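Table care – common questions

How do I clean my Varela table?
Wipe it with a soft damp cloth, going with the grain, and dry it right away. A drop of dish soap is fine for grease.

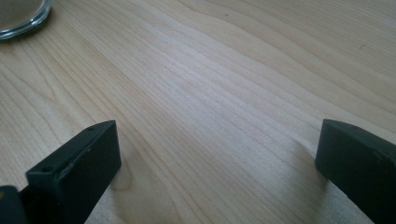 Skip scouring pads and anything with bleach. For a mark that won't lift, email Lụa Cù in our workshop before you try sanding.

Will my top match the one in the store?
Close, but no two are the same. Grain can run straight on one top and wavy on the next – pick yours in person if that matters to you.
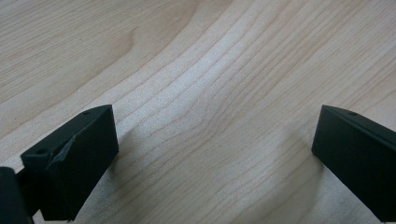

Can I put hot dishes on it?
Use a trivet or a thick pad under anything from the stove or oven.

How long does delivery take?
Some 30 days. Orders placed in November may run later.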